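# Vovar Hand Gripper, with spare pads

The Vovar is a two-finger gripper you hold in your fist and work with a trigger. It has the same reach and the same pinch as the fingers on our bench arm, so whatever you teach it by hand, the arm has some hope of copying. We built it for people who want to record chores without first buying something the size of a refrigerator.

It's happiest with soft, shapeless, annoying things – sheets, straps, dish towels, the pillowcase that has swallowed a sock. Rigid boxes are fine too, but you probably own a hand for that.

**What you get**

- One gripper, black, assembled
- Two pad blocks, fitted
- 3 sets of stick-on pads
- A wrist loop, which you should use, and won't
- A hex key that will be lost by October

**On pads**

The pads are a consumable. We used to say they lasted "for years," a phrase written by somebody who had never dragged one across a bedspread. Valbona Omerović, who runs our test bench at Pasthorpe, now logs every squeeze, and her log says to change them at 2,000 on woven cloth. You can go on to 3,000 if you enjoy picking crumbs out of your laundry.
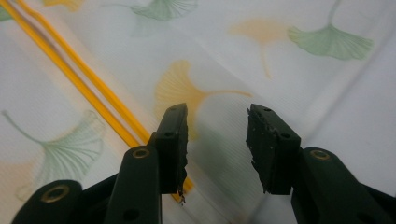
Ragged pads will still grab a fold. What they lose is evenness: one side bites before the other, the cloth twists a little as it lifts, and your recordings fill up with small corrections that a model will faithfully learn. Swap both sides together. Peel, wipe the block with alcohol, press the new pad down for a slow count, and leave it overnight if you have that kind of patience.

**Which pads to order**

*Chidiac Soft* is for bedding and thin knits. It grips beautifully and wears fast.

*Chidiac Firm* is for straps, webbing and anything with a buckle. It outlives the Soft and feels like shaking hands with a tire.

The older Bilov pads fit if you trim them. We no longer sell Bilov pads, and we're at peace with that.

**Limits**

No liquids, no hot pans, no pets. The trigger spring is stiff for the first day or so, then it loosens, or you get stronger. Our warranty covers the fingers, linkage and trigger. It doesn't cover pads, for reasons given above at some length.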